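Paid "PC tune-up" subscription — is any of it doing anything?
4 min read

My mother's desktop came with a year of something called Collia Care, and it renewed in January without her noticing. It's $10 a month. Every couple of weeks it pops up a window saying it has found 468 issues and would she like to fix them. She clicks yes, a bar goes across, and it says the computer is healthy. Then two weeks later there are 468 issues again, or near enough.

The computer is slow. It takes minutes to get to the desktop and the fan runs hard even when she's only reading email. It was like this before the renewal and it's like this now. I'd like to cancel, but she's nervous about it because the window uses words like "critical" and "at risk." The chat person at Collia told me that removing it could "expose the system to instability," which sounded to me like something read off a card.

So is there any real function in these programs that she'd lose? And if the answer is no, what should I do about the slowness? I can use a screwdriver but I've never opened a computer.

Posted by slowdesk_in_ohio

Cancel it. I used to do phone support for a different company that sold one of these, and I wouldn't put it on a machine I owned.

The "issues" are mostly browser cookies, temporary files and leftover registry entries from programs that were uninstalled. Cookies come back the next time she opens a browser. Old registry entries take up next to nothing and Windows ignores them. Clearing them doesn't make a computer faster in any way you could feel, and now and then a registry cleaner removes something that was in use. Windows has its own disk cleanup and its own antivirus, both free, both already there.

As for "instability," ask them to tell you in writing which part of Windows becomes unstable. I'd be surprised if you get a reply.

What to do:

Cancel through the account page and save the confirmation. If they make you call, call, but check the card statement the next month anyway.

Uninstall it from Settings, restart, and look at the startup list in Task Manager. Turn off anything she doesn't use. Leave the sound and touchpad or mouse stuff alone.

Time the startup before and after with a clock. Don't go by how it feels. People pay for a tune-up and then feel a tune-up.

If it's still slow, find out whether she has a hard drive or a solid state drive (Task Manager, Performance tab, it says which). An old hard drive would explain everything you describe except maybe the fan.

Posted by marginal_gary

I have had Altano Clean for 2 years and never had a virus so I don't agree with the above. You get what you pay for. Maybe hers just needs the premium version.

Posted by tbird

Agree with marginal_gary, and I'll take the fan part. A fan that runs hard while someone reads email means either something is using the processor in the background or the heat isn't getting out. Sort the processes by CPU and see what's on top. I've seen the tune-up program itself sitting there at 30 percent, scanning.

If nothing is on top, it's probably dust. Shut down, unplug it, hold the power button for a few seconds, lay the tower on its side and take the side panel off. On most towers that's a couple of screws at the back. 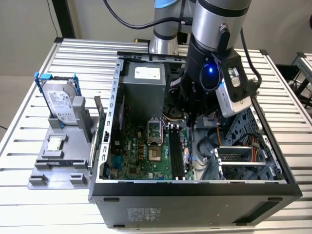
by oldfanbelt — answered in Desktops & Towers

With the panel off you can get at the motherboard area from above, and you want decent light. Use canned air in short bursts, and hold the fan blades still with a finger while you do it. No vacuum cleaner. Don't pull the big cooler off the processor just to look under it, you'd need new thermal paste to put it back.

I'm doubtful about most "speed up your PC" advice, mine included — dusting fixes noise and heat, and it only fixes slowness if the processor was throttling. If she's on a hard drive, swapping it for an SSD is the one thing I'd spend her money on. Roughly half a year of that subscription would put a good dent in the price of a small one.

Comments

pennywhistle: The Jitpraphai one does the same thing. I ran it on a brand new laptop straight out of the box and it found critical problems.

slowdesk_in_ohio: It's a hard drive. Canceled Collia, they offered three months free first. Haven't opened the case yet.

tbird: Still no virus here.

Related

Is Jitcombe Driver Updater safe to remove?
Fan loud at startup, then quiet
Moving Windows to an SSD without reinstalling
How do I get a refund on an auto-renewal?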